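Print this ticket | E-mail this ticket

Front door latch, Rostidstead house – won't catch in cold weather
Opened by: Seraina Trummer
Status: open, watching

The old front door at Rostidstead has stopped latching again. You push it shut, it looks closed, and then the first good gust swings it open and the whole hall fills with leaves. It did the same thing last winter and behaved perfectly in July, so I started with the weather and worked outward.

First try: graphite in the keyhole and along the latch bolt. The bolt slides beautifully now (what a lovely heavy old lock this is!) but the door still pops open.

Second try: tightened the hinge screws. The top hinge had 3 screws doing nothing at all, just spinning in their holes. I packed the holes with glued matchsticks, let them set overnight and drove the screws back in. The door lifted a little and stopped scraping the sill, so I'm counting that as a win even if it didn't fix the latch.

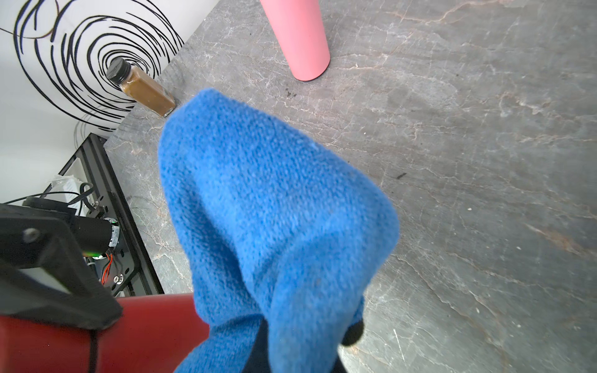

Third try: lipstick on the end of the bolt, close the door, open it, look for the mark. I love this trick. The mark landed below the hole in the strike plate, so the bolt is hitting metal and never dropping in. The plate has been moved before, too – there are two sets of old screw holes under the paint, and the paint in the lower set is the same green as the porch ceiling.

Update, January 8, 2022: Durán came over from Nellgate with a set of files and we took the lower lip of the plate down a hair at a time. Five rounds of filing and testing, and then the best click you ever heard. We stood there opening and closing it like kids. Held all afternoon with the wind up.

Still to do: the bottom rail of the door has a soft spot on the hinge side, and I want to know if the frame is moving or just the door. Pencil line drawn on the jamb to check against in July. Fevano has a matching strike plate if this one gives up, part 112 in their list, but I'd much rather keep the original.

Leaving this open until we've had a hard freeze.

Print this ticket | E-mail this ticket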